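**Subject: Re: [rerham-parents] Is it normal that she has stopped napping AND stopped sleeping**

Hi all,

Catching up on the list from the bottom of the stairs, where I have been stationed until my youngest believes I've gone to bed. 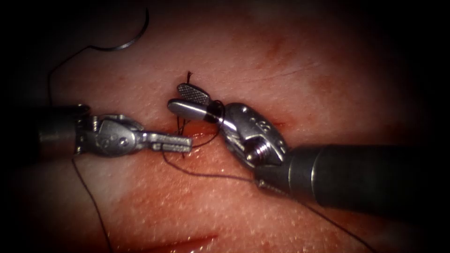

## What Aisyah asked

> On nap strikes, Aisyah Lubis wrote:
>
> She turned two in June and has given up her nap. Fine, I thought, bedtime will be easier. Bedtime is now a three-hour event with an intermission. She wants water, then different water. Last night she called me back upstairs to tell me that the dog has knees.
>
> My mother-in-law says to put her down at 6. My sister says to put her down at 9. The book from the library says to "hold the boundary with warmth," and I would like the author to come over and demonstrate. Has anybody here lived through this? Do I bring the nap back? How long does it last? I go back to full shifts at the clinic soon and I can't do it on four hours.
>
> Aisyah

## What I can offer

Aisyah, I've lived through it twice and am partway through the third, so you may have my opinions for free, which is the going rate.

First, I wouldn't call the nap dead. My oldest quit hers at the same age, with great ceremony, and then fell asleep in a plate of noodles every afternoon for two weeks. We kept "quiet time" on the books: door mostly shut, blinds down, a stack of board books, one hour. Some days she slept. Some days she took every sock out of the drawer and talked to them. Either way I got to sit on the kitchen floor and eat crackers like a free woman.

On the 6 versus 9 question, we landed on 7:30, and by landed I mean we were dragged there. At 6 she treated it as a nap and came back refreshed at 8. At 9 she was so tired she was running laps. If yours has skipped the nap completely I'd go early that night, and I'd keep the wake-up time the same in the morning even though it feels like punishing yourself. It is. Do it anyway.

For the water and the knees, we made tickets. Two of them, cut from a cereal box. Each one buys a visit, and when they're gone, they're gone. My son spent both in the first 4 minutes and then tried to pay me with a leaf. It took most of a week before he started saving one, and then he'd fall asleep holding it. I found tickets in that bed until kindergarten.

Things we bought that did nothing: the Gallska cloud lamp that turns green when it's okay to get up. My daughter learned to unplug it. My husband put in an hour with the manual before he noticed. Also the Purkoma sleep app, which claims 1,000 bedtime stories and has, by my count, one story with different animals in it. If anyone wants the lamp, it's in a bag by my door. It has been there for nearly 8 months and I've started to think of it as family.

What did help was taking turns, strictly. One parent on duty, the other one not allowed to have a view. If you're on your own for bedtime some nights, say so here and somebody will come fold your laundry and hiss encouragement from the hallway. I can do any evening but choir.

As for how long: my first, five weeks. My second, I don't remember, and I can't tell if that's good news. Ask me about the third when he stops shouting "Jacobs!" through the door. Jacobs is the stuffed goose. Jacobs is thirsty too.

And please talk to somebody at work about those first few shifts. I went back too early the first time, put my car keys in the freezer, and blamed the cat.

Could whoever has the potty book with the bear on the cover please bring it to the next playgroup? There's a waiting list, and I'm told feelings are running high.

He's gone quiet. I'm going up to look, which will certainly wake him.

Meg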